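Old Dell tower, empty CPU socket. Worth reviving?
Posted by Lesego Magagula, Tue 27 March

Hi everyone! I picked up an old Dell desktop at the Matlala swap day and I'm so keen to get it going as a homework machine for my niece. I've got the side off and I've never done this before, so please be gentle!
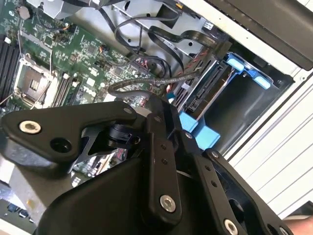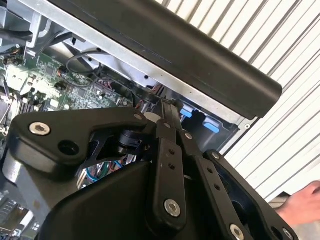
My plan is to find a processor for it, put in a new coin cell and swap whatever drive it wants for an SSD. Does the colour of the SATA cables matter? And can I tidy all that spaghetti without breaking something? I've got $108 to spend, all up.

Myfanwy Gronow
Oh, you're going to love this! Look up the service tag on the case first and get the list of processors that board supports, then buy second-hand. Before you order, shine a torch across the socket contacts from a low angle. They should all lean the same way, and if one's bent, stop and post a close-up. Don't touch them with your fingers. You'll want fresh thermal paste as well. SATA cable colour means nothing at all, so use whichever ones reach! For the tidying, unplug at the wall, take a photo of every connector, then gather the slack with velcro ties and keep it clear of the fans. The battery should be a CR2032, but read the number stamped on the old one.

Tshepo Steyn
Did mine in August, runs great. Get an SSD

Siyabonga Adams
Agree with Myfanwy. I'd also check the power supply before you spend a cent, and try one stick of memory at a time on the first boot. Good luck, and post again when it beeps!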